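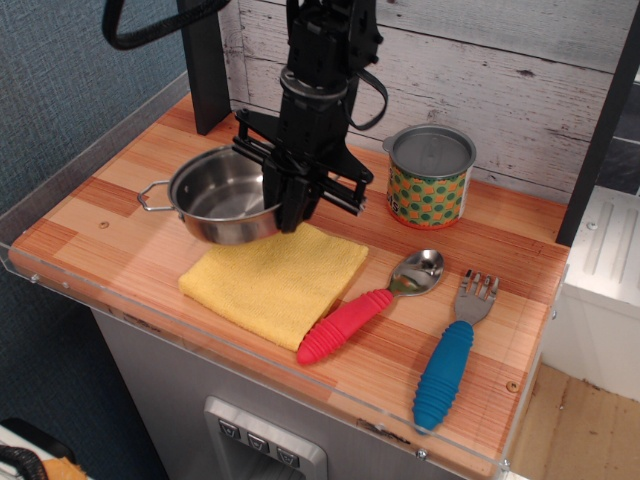
What should go under a small stainless steel pot on a wooden play counter, so that the base doesn't mark the top?

*timo_petersen, Hiltham*

---

A folded cloth with a soft nap, folded flat and larger than the base of the pot. It takes the scraping and deadens the noise. Cork also works but sheds crumbs if it gets picked at.

*gudrun_k*

---

**timo_petersen**

Thanks. I had got as far as the folded cloth and wanted to know if there was something better. The pot is the polished sort with a looped wire handle, and the handle is what bothers me. When the pot tips, its weight comes down on one part of the rim of the base, and that part digs in.

How many layers are you using? I tried a single layer and it rucked up as soon as the pot was dragged.

---

**gudrun_k**

Four layers, meaning the cloth is halved twice. Mine is a 300 gsm towelling cloth and the finished pad is a little under 20 mm before anything is put on it. It compresses a good deal. Leave the corners sticking out past the pot on at least one side, then a child can pull the pad straight without lifting the pot off.

Wash it before use. New towelling is slippery on oiled wood.

– Gudrun Kleinschmidt

---

**plankton_joiner**

I disagree with the cloth. It holds water against the timber, and children do put water in pots whatever you tell them. I fitted a Fello silicone mat on ours in February and have not had to touch the finish again. Wipe it, put it back.

If the top is softwood boards, a wet cloth left overnight will raise the grain.

---

**gudrun_k**

That applies if the cloth is left wet. Ours is hung up at 5 pm with the tea towels. I tried silicone first. The pot sticks to it, so when a small child stirs hard the mat, the pot and anything standing on the mat all go along together.

---

**timo_petersen**

Water is not part of it for now. The layout I have settled on is pot on the yellow cloth to the left, spoon and fork side by side to the right of it, tin at the back right. The spoon has the red handle and the fork the blue one, both rubber with ribs.

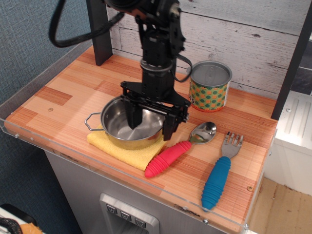

I considered moving the tin forward and decided against it. At the back it can be reached over the spoon, and nothing gets knocked when the pot is lifted out to the left. The cutlery is laid with the handles towards the front, so it can be picked up by the grip.

The top is planked, light and darker boards, with screw heads showing. There is a clear lip on the left and front edges which stops the spoon rolling off. Does anyone fill over the screws?

---

**plankton_joiner**

Check them first with a fingertip. If they are flush, leave them. If any stand proud, back them out, countersink a little deeper and put them back. Filler over a screw head in a play top tends to crack and then you have crumbs plus a screw.

I would still put the handles at the side. Handles at the front edge are what we teach children not to do with pans.

---

**gudrun_k**

With pans, agreed. A spoon is laid with its handle towards the person using it, and I would keep that.

---

**eichhorn_lane_mum**

Question about weight, as we are choosing between two pots. The Plollunar one is 259 g on my kitchen scales and the other is roughly half that. Would the lighter one mark less?

---

**gudrun_k**

Less, but it also tips more easily once a metal spoon is left standing in it. I would take the heavier one and use a pad. Run a thumb round the underside of the base before you buy. A rolled or rounded edge is kinder to wood than a light pot with a sharp one.

---

**timo_petersen**

Checked the screws. 2 were slightly proud, both now reset with a hand driver. I'm staying with the cloth and have refolded it to four layers. It no longer rucks when the pot is dragged, although the lower corner still works loose and I may put a stitch through it.

– Timo Petersen

---

**plankton_joiner**

Use a stitch at each open corner, in cotton thread. And dry the cloth.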